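Mar 13, 2020
Bedding notebook, sample bedroom, afternoon

Full bed day! I have been looking forward to this since Dorota finished the shrinkage numbers, because swatches only get you so far and I wanted to see the Beddoe duvet cover on a real mattress with real clutter on it. Ismail helped me with the first make-up and then had to run to the dye meeting, so the second one I did alone.

Cover is lot 1098, white, washed 3 times. Insert is the Pimier mid-weight. It went in on the first try with the corner ties, and I only had to shake it twice. Lahcen, your longer ties are SO much better than the old loops. I could find them by feel with my arm in up to the shoulder. 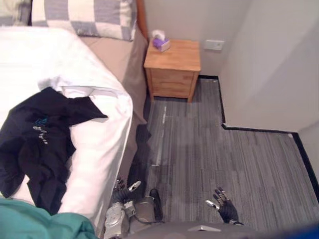 Drape is the thing I most wanted to get right this round. The old cover stood away from the mattress like cardboard and I hated it. With this one the duvet goes over the side in a smooth, rounded fold, and I could have stood there patting it all day. The fitted sheet is less happy: the beige fabric sags where it hangs down the side of the mattress. I think the pocket is cut too deep for this mattress, and I'd like to try the next one shallower before we blame the elastic. The grey-and-white checkered pillowcase looks great with the beige, by the way. Yasmine wanted to drop that check from the September range and I am going to argue for it.

Clothes test next (just laundry thrown on the bed, the way everybody lives). I wanted to know if white shows every dent once you lift things off. It does dent, but a quick tug from the foot end takes most of it out. Lint is a different story. Dark cotton jersey leaves fuzz on this weave, and I picked at it for longer than I'd like to admit. Gizella has a tighter weave on the loom, count up by 114, and I really want to run the same test on that.

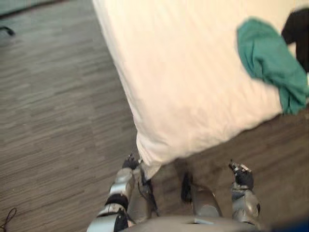
Corners: still the weak spot. When the duvet gets picked up by one end the filling slides away from whichever corner you're holding, and then you have to work it back in by hand. The ties hold the insert to the cover just fine, so I think it's the insert itself. Maybe smaller quilted boxes near the ends? Sterkura did a sample like that for us once and it's in the cupboard by the steam press, I'm nearly sure.

To do:
Ask Dorota for one more wash on 1098, warm this time.
Recut the fitted sheet pocket.
Find the Sterkura insert.
Get a better lint roller, ours is hopeless.

Leaving the cover on over the weekend to see how it relaxes. Please don't iron it!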